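Notes from a week of driving the arm

Posted 29 May 2020 by Arlindo Frota
Filed under: work, robots

I said I would write up what we learned on the Itness job, so this is the short version. The task was simple on paper. Pick up a flat black plastic part from a shelf, keep it level, and put it down again in the right place. I had to show the arm how to do that enough times for the software at Clondadetti to learn from it.

There are two ways we show it. One is to put the arm in a loose mode, grab it by the wrist, and walk it through the move. The other is to sit at the remote station and drive it with a pair of hand controllers. I started with the first way and liked it for getting the arm over the shelf. It was bad for anything fine. My own hands kept getting between the head camera and the part, and a recording full of my knuckles is no good for training.

So most of the set was done by remote. We wanted 125 good runs and I recorded more than that to get them. The first 50 I threw out. I was stopping and starting too much, and when we played the early ones back through the model, the arm stopped and started too. It copies whatever you do. If you wait above the part to think, it learns to wait above the part.

What helped:

Decide on the whole move before pressing record. I say it out loud now. Over, down, touch, lift.

Move the part a little between runs. Turn it a few degrees, or slide it toward one end. If it always sits in the same spot the arm learns the spot and forgets about the part.

Watch the glare. A glossy shelf throws the ceiling lights right back at the camera, and a black part next to a white streak is hard to judge for depth. I lost a lot of runs to pushing down too early.

Keep sessions short. After 10 runs in a row I get sloppy on the approach. Chung can do twice that, but he has been driving these since October.

The delay on the Cillby link was the other problem. It's small, but you feel it at the moment of contact. I got used to slowing down for the last bit of the way and then letting the fingers settle before doing anything else. The recordings got longer but the contact got a lot cleaner.

The flat part is harder than it looks. There is almost nothing to get a finger under, so you have to work with the edges and the cutouts, and each driver ends up with a slightly different habit. We had to agree on one and stick to it, or the model would split the difference.

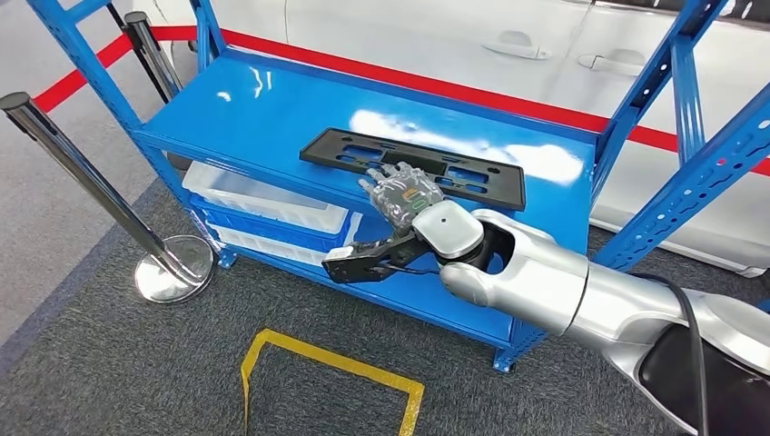

The part lies flat on the blue top shelf.
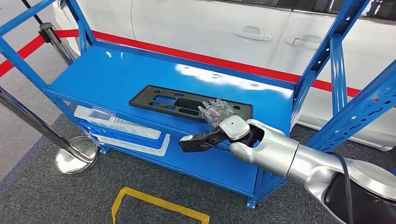
Do you need to know how to program to teach a robot this way?

Someone else has to set up the recording and the training, but the person doing the showing only needs steady hands and some practice. I had an afternoon of driving before my first real run. Knowing the task well matters more than knowing the code.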